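Gripper pads fraying on a hand-held gripper – replace, trim, or leave alone?

Posted by Samira Jaber in Grippers and End Effectors

Hi all, hoping someone has been through this. I look after a hand-held gripper with two fingers on pivoting arms, printed in dark green, with black rubbery pads on the inside faces. We use it every day, mostly picking up plastic tubs and lids. The pads came in a bag from Drirnent with no data sheet, so I don't even know what the rubber is.

Since November I've been getting slips on anything thin. I wiped the pads down with alcohol and it got better for a day or so, then it was right back to where it was. The fingers still close in the middle and nothing feels loose to me.

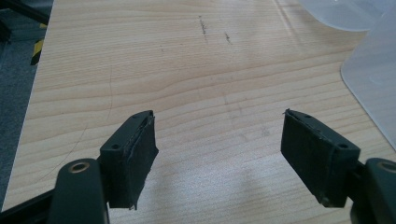

Both pads as of this morning, fingers open.

The tops are the worst part, and there's a torn flap at the bottom corner of the left one. Can I just trim the ragged bits with a blade and keep going, or is it time for new pads? And if I replace them, do I glue, tape, or what? I'd hate to mess up the green blocks, I only have one spare pair.

Tamer Sayegh

I'd replace them, both sides together. If you only do one you end up with a fresh grippy pad against a slick one and thin stuff twists out as it closes. Ask me how I know.

Trimming the flap is fine to get you through the week, but look at that pale line along the top of each pad. On mine that was the adhesive letting go. Push on the pad with your thumbnail and see if it creeps. If it does, no amount of cleaning is going to fix your slipping.

What I do: take the blocks off the arms first (mine have two screws each, yours look like they have the same two holes on top), peel the old pad slowly from one end, then rub off the leftover glue with a plastic scraper. Don't use acetone until you know what your print is made of. Wipe with alcohol, let it dry, and lay the new pad down with double-sided tape. I clamp mine overnight – probably overkill, but I sleep better. I get some 500 hours out of a set.

While the blocks are off, wiggle the arms on their bushings. If there's play there, you'll want to know before you blame the rubber again.

Raed Harb

just use super glue, been doing it for years. never had one come off

Ritva Toivonen

Super glue does hold, but good luck getting the pad off next time! I cracked a printed block that way and had to wait 3 days for another one. With one spare pair I'd go with Tamer's tape.

One thing to add: cut the new pad a hair shorter than the block so the top edge sits slightly back. Mine always started peeling where the rubber stuck out and caught on the table. Then run a few open and close cycles by hand and check that the pads meet flat all the way down before you pick up anything you care about.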